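Détartrer et rincer un circuit d'irrigation goutte à goutte

Niveau : intermédiaire
Durée : une demi-journée, temps de repos compris

Un réseau de goutte à goutte alimenté en eau calcaire perd du débit de façon progressive. Les goutteurs en bout de ligne sont touchés en premier, puis l'encrassement remonte vers la tête de réseau. La procédure qui suit concerne les installations de serre et de balcon à tuyau de 16 mm, avec goutteurs en ligne ou piqués. Elle ne s'applique pas aux gaines enterrées ni aux rampes collées.

Matériel

Acide citrique en poudre, qualité alimentaire
Un seau gradué et un récipient de dosage
Une pompe immergée de faible puissance
Bandelettes de mesure du pH
Gants et lunettes de protection
Bouchons de fin de ligne de rechange
Un filtre à tamis propre, maille 120 ou plus fine

1. Diagnostic

Avant tout traitement, il faut distinguer le dépôt minéral du dépôt organique. Le premier est blanc, dur, et mousse au contact d'une goutte d'acide. Le second est brun ou verdâtre, glissant sous le doigt, et ne réagit pas. L'acide citrique dissout le calcaire mais agit peu sur les algues. En cas de dépôt mixte, commencer par le rinçage mécanique décrit au point 3 et répéter l'opération après le traitement acide.

Mesurer ensuite le débit. Placer un récipient sous un goutteur de tête et un autre sous un goutteur de fin de ligne, ouvrir l'eau pendant 3 minutes, puis comparer les volumes. Un écart supérieur à un cinquième justifie un détartrage complet. En dessous, le remplacement des goutteurs les plus faibles suffit.

2. Isolement de la ligne

Fermer l'arrivée d'eau et déconnecter le programmateur. Les modèles Nilo à électrovanne interne ne doivent pas rester sur le circuit pendant le traitement : le joint de membrane supporte mal un séjour prolongé en milieu acide. Les programmateurs Sezer se démontent par un quart de tour de la bague inférieure. Conserver le joint plat, qui reste souvent collé au nez du robinet.

Déposer le réducteur de pression et l'injecteur d'engrais s'il y en a un.

3. Rinçage mécanique

Ouvrir toutes les extrémités de ligne, rebrancher l'eau directement sur le tuyau principal et laisser couler jusqu'à obtenir une eau claire. Refermer les extrémités une par une, en commençant par la plus proche de l'arrivée, de sorte que la vitesse augmente dans les lignes restantes. Nettoyer le filtre à tamis sous le robinet, à contre-courant, avec une brosse souple.

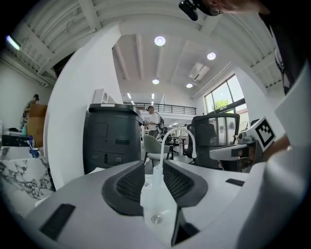 Couper l'eau à la fin du rinçage et laisser les lignes se vider par gravité. Un tuyau encore plein dilue la solution et fausse le dosage, surtout sur les circuits longs.

4. Préparation de la solution

Dissoudre 200 g d'acide citrique dans 10 litres d'eau tiède. Verser la poudre dans l'eau en remuant. Contrôler le pH à la bandelette : la valeur visée se situe entre 2 et 3. Une eau très dure consomme une partie de l'acide, auquel cas on complète par petites quantités, avec un nouveau contrôle après chaque ajout.

Ne jamais mélanger l'acide citrique avec de l'eau de Javel ou tout autre produit chloré. Le mélange dégage du chlore gazeux.

5. Injection et temps de contact

Raccorder la pompe au tuyau principal et la mettre en marche jusqu'à ce que la solution sorte du dernier goutteur. Vérifier à la bandelette que le liquide recueilli est bien acide, puis arrêter la pompe et fermer la vanne de tête. Laisser agir deux heures. Sur des goutteurs démontables, type Wiltomano à labyrinthe, un trempage séparé donne de meilleurs résultats.

Pendant cette phase, écarter les goutteurs des pots ou placer une soucoupe sous chacun. Les plantes acidophiles tolèrent un écoulement accidentel, les semis non.

6. Rinçage final

Répéter le point 3 à l'identique. Le rinçage est terminé lorsque le pH en bout de ligne est égal à celui de l'eau du robinet. Remonter le réducteur de pression, l'injecteur et le programmateur, puis refaire la mesure de débit du point 1. Remplacer tout goutteur dont le débit reste inférieur aux autres.

7. Fréquence

Eau dure : deux fois par an, en mars et en fin de saison
Eau moyennement dure : une fois par an, avant la remise en service
Eau de pluie filtrée : rinçage mécanique seul

Défauts courants

Fuite au raccord après remontage : joint inversé ou manquant.
Débit nul sur un seul goutteur : particule détachée par l'acide. Démonter, souffler, remonter.
Débit faible sur toute la ligne : filtre colmaté pendant le rinçage final.
Tuyau raidi ou fendillé : vieillissement aux UV, sans rapport avec le traitement. Remplacer la section.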